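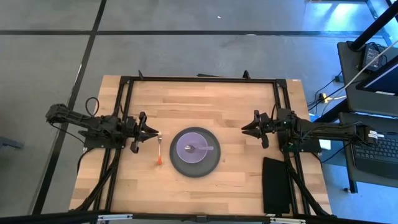 Orange-handled fork and dark grey plate on the wooden top

Getting a dull patch out of an oiled butcher-block worktop
Posted by Nasrin Golestani in Kitchens and Worktops

We moved in January and the kitchen came with a butcher-block top that the previous owners had oiled. Most of it is fine. There is a dull, slightly rough patch near the sink, the size of a tea tray, where water sits after washing up. It goes darker when wet and takes most of the morning to dry out.

I have rubbed in two coats of Stullis worktop oil and it looked better for a week, then went back to how it was. Do I need to sand the whole top or can I just do the patch? I'd like to avoid taking the sink out. I don't know what oil was used before.

3 replies

Wagner Paiva
Sand it and oil it. Job done.

Xiomara Ruiz-Ortega
You can do just the patch if the rest is sound. Let it dry fully first – leave it a couple of days and wash up in a bowl somewhere else. Start with 120 grit and finish with 180, always along the grain, and go a hand's width past the dull area so there's no hard edge. Wipe off the dust with a barely damp cloth and let it dry again.

Then put the oil on thinly. Leave it for 29 minutes or whatever the tin says, and wipe off everything that hasn't soaked in. People leave too much on and it goes sticky. Mine needed four coats near the sink, one each evening. The patch will look paler than the rest for a while. Mine evened out by the summer.

Lay the oily cloths flat outside to dry before you bin them. They can catch fire if they are left in a heap.

Check the sealant round the sink as well. If water is getting in from underneath, no amount of oil on top will help.

Roscoe Brannigan
Agree with most of that, but I'd start at 80 grit if it's properly rough. I used a 40 on ours and regretted it, the scratches took ages to get out.

We gave up on oil in the end and had it varnished. Easier to wipe down, though you can't patch it in the same way – once it chips you have to do the lot.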